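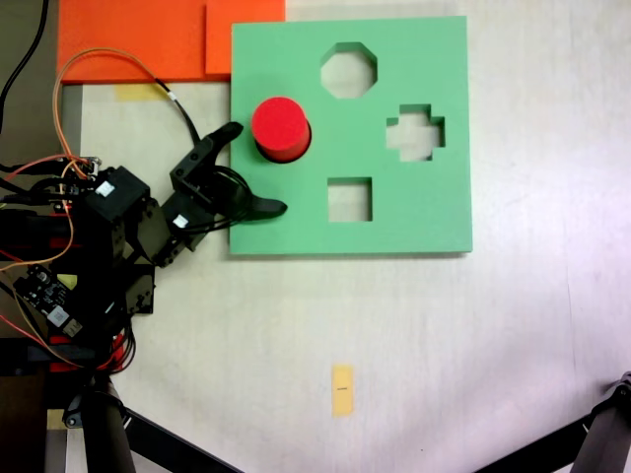 Closet still smells musty after I cleaned everything, what am I missing?

Saron Lemma
Okay, I'm at my wits' end with this one. We have a walk-in closet under the stairs where I keep the winter coats, the kids' old foam puzzles and a bunch of board games, and since July it has smelled like a wet basement. I pulled everything out, washed the coats, wiped the walls with white vinegar, even vacuumed the baseboards with the little crevice tool (my back is still mad at me). It smelled great for two days and then it came right back! No leak that I can find. The closet backs onto an outside wall, and the apartment is only 240 square feet bigger than our last one, so I really can't move this stuff anywhere else. Do I need one of those dehumidifiers? I was looking at a Fovetti but the reviews are all over the place.

flultatar
Buy the dehumidifier. I have the 250-watt Fovetti and it's fine. Loud though.

Nondik Attic
Before you spend money, get a cheap humidity gauge and leave it in there overnight with the door shut. I had the same smell in a closet on an outside wall, and mine was reading way up in the seventies every morning while the rest of the place was at 48. Warm air gets in, hits the cold wall, and there's your damp.

What fixed mine was boring. I moved the shelves a couple of inches off the outside wall, swapped the solid door for a louvered one from Woldegiorgis Hardware, and quit stuffing the floor with boxes. Cardboard is awful for this, by the way. It soaks up the smell and hangs on to it, so you can scrub the walls all you want and the game boxes will stink the place up again by the weekend. Try sniffing the boxes one at a time out in the hallway. I felt ridiculous doing it but I found the bad ones in five minutes (an old Scrabble and a shoebox full of cords).

Also check under the carpet if there is any. Lift a corner. If the pad is stained or feels clammy, that's your landlord's problem and you should write to them.

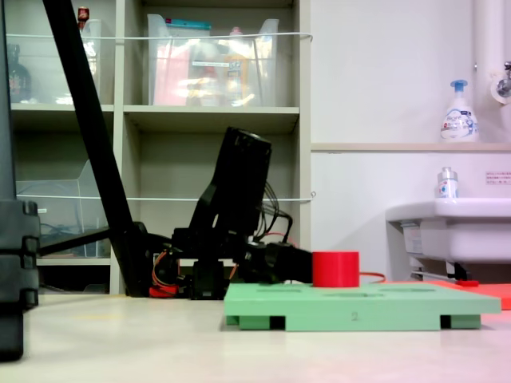 Can I save cardboard game boxes that already smell, or do they have to go?

Most of them can be saved if there's no visible mold. Take everything out, stand the box open somewhere dry with a fan on it for a few days, then close it up in a plastic bin with an open dish of baking soda (next to the box, don't sprinkle it in or you'll be finding it in the dice forever). Give it a week and sniff again. If you see fuzzy spots, toss the box and put the pieces in a zip bag.

Saron Lemma
Thank you!! Gauge is ordered. I did the sniff test too and it's definitely the Monopoly.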